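3.2 Collecting the kitchen demonstrations

We built the Ruawai set almost entirely in simulation, and I'll admit that was partly a matter of my own patience. Resetting a real kitchen by hand gets old fast (I did it for a whole September once and won't be volunteering again!), while the simulator shuffles the cabinets, the benchtop colour and the loose food in the time it takes to sip a coffee. Every episode in this section was teleoperated in Cistholm, our in-house simulator, with the operator steering the wrist through a handheld controller and the Ulix logger saving joint positions, gripper state and the camera views as they went.

We ended up with 3191 demonstrations spread over 153 kitchen layouts. The tasks fall into 9 families, and the microwave ones gave us by far the most grief. The trouble is the open door, which takes up a fair chunk of the space the arm would like to swing through, so our operators each developed their own favourite way around it. Some came in low and folded the wrist over late, others went up high first and sort of leaned in. We kept both styles. An early version of the Weltden policy was trained on the tidy low approaches only, and it got stuck whenever the cabinet was mounted a bit higher than usual.

Views like the one in Figure 4 were the hard ones to label, with the wrist housing hiding the fingers from the camera. For those we leaned on the logged gripper state and had a second person check the grasp label against it. If the two disagreed we replayed the episode from another angle, and if that didn't settle things after 5 minutes we tossed it.

Figure 4. Arm at the open microwave, food on the turntable plate (Cistholm render).
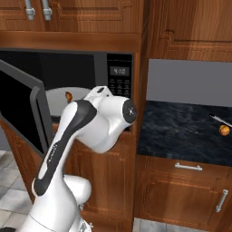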